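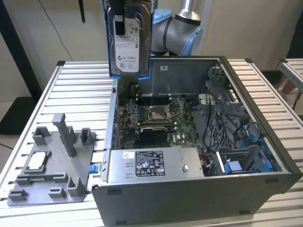 Zahira Sitompul asked under last month's backup article whether she could pull the old drive out of a dead desktop and read it on her laptop, or whether the files were gone along with the computer. Most of the time the files are fine. A computer that won't turn on usually has a bad power supply or a bad board, and neither one has much to do with what is stored on the drive.

These steps cover a standard 3.5-inch hard drive from a desktop. They assume the drive was working when the computer quit. If it was clicking or grinding before that, stop now and call a recovery service. Running a failing drive can make things worse.

What you need

A USB adapter or dock for SATA drives. Check that it comes with its own power brick. Adapters made for laptop drives draw power from the USB port, and that is not enough for a full-size drive.

A second place to put the files, with more free space than you expect to use.

A Phillips screwdriver, if your case needs one.

Step 1. Shut down and unplug

Unplug the power cord from the wall and hold the power button down for 10 seconds. Touch bare metal on the case before you reach in. Do this again if you get up and come back.

Step 2. Take out the drive

Open the side panel. The drive has two cables, a wide one for power and a narrow one for data. Pull each by its plug. Some data cables have a small metal clip that you have to press first.

If the drive is in a plastic tray, squeeze the tabs and slide it out. If it is screwed in, put the screws in a cup. Write the name of the computer on a piece of tape and stick it to the drive, away from the label and any vent hole. 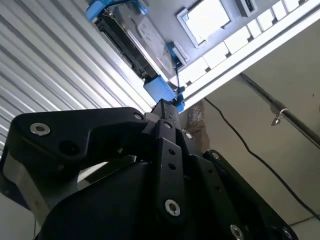

Step 3. Connect the adapter

Set the drive flat on a table, on something that does not slide. Plug in the data and power connectors, then the brick, then switch it on. You should feel it spin up. Wait until it settles before you plug the USB end into the working computer.

Do not move the drive while it is spinning.

Step 4. Find your files

On Windows, open File Explorer and look for a new letter under This PC. Your documents are usually in the Users folder, under the name you signed in with. If Windows says you don't have permission, click Continue and give it time. On a large folder this took 14 minutes for me.

If Windows offers to format the drive, click Cancel. That message can mean the drive is encrypted, was set up on a Mac or Linux machine, or is damaged. Formatting will not help with any of them.

If it asks for a recovery key, the drive is encrypted. Look for the key in the account that was used to set up the old computer.

Step 5. Copy, then check

Copy one folder at a time. I moved 300 GB in one go once, it failed overnight, and I had no idea which files had made it. Start with photos and documents and leave music and downloads for last. When a folder is done, right-click both copies, choose Properties, and compare the number of files. Open a few of them too.

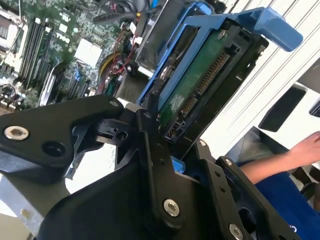 Keep the old drive for a while after the copy is finished. I wait until the new backup has run at least twice without errors. Store it in an anti-static bag in a dry closet, and don't stack things on it. If it came out of the case in a plastic caddy, like the blue one here, you can leave it on for storage as long as it doesn't block the connectors. When you are ready to get rid of the drive, erase it first.

Thanks to Soledad Figueroa for catching a mistake in Step 3.

26 comments | 10 shares

Get new how-to pages by email. Enter your address to subscribe. You can unsubscribe at any time.

This site uses cookies to remember your settings. Accept / Manage

Copyright Zodurora Home Computing | Contact | Back to top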